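Workshop notebook, Plurkedcombe, April, started 9:40 a.m.

Soft toy sorting, second round. Good morning of it! The Sala box is the one I've been itching to get into, because everything in there is a different pile length and I want the bedding side of the Bilora job settled before we order more stuffing.

Same setup as last time: pink sheet over the bed, box on the left, toys out onto the sheet and back again. I left the sheet wrinkled on purpose. A pulled-tight sheet makes every toy look tidy, and kids' beds don't look like that.

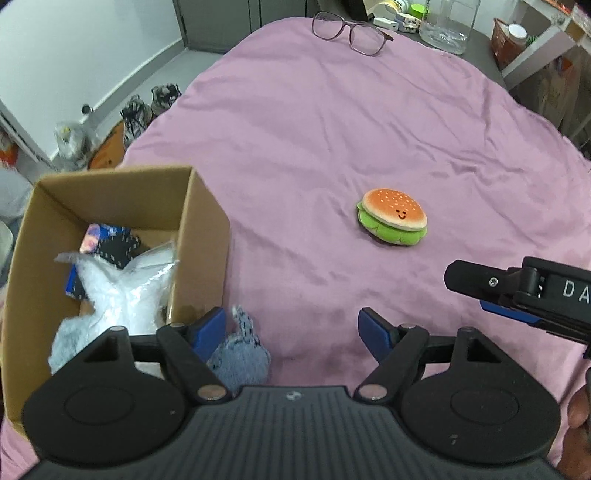
Stock sheet says 318 toys for the spring list, out of 3,071 pieces of all kinds, so this box is a tiny corner of it. Still, it's my favorite corner. The polka dot fabric goes back with the textiles, please, it keeps wandering in with the plush. Whoever relabels the Rornano bags: bigger letters, I beg you.

Fabric weight note: the Rornano sample is 800 grams to the yard by the label, which seems heavy to me. Weigh a cut piece before anyone quotes that number. Also try it with the softer thread (blue spool, top drawer) and see if the seam still puckers.
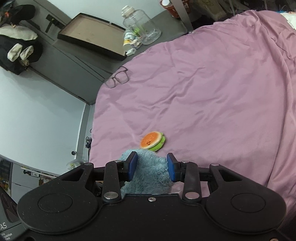 Long pile next to short pile is the thing I'm most excited about for the display page. On its own a fluffy toy just reads as a blob of color, but give it a neighbor with a clear outline and both get better. The light blue one with its uneven tufts right up against the little burger is exactly the pairing I mean, and that wavy green lettuce edge does so much work for such a small bit of cloth! I'd love a whole row like that.

To do: brush test on the long pile, 2 strokes only, then look again after lunch. Ask Sala if the lettuce green comes in felt. Put the lid back on the jar.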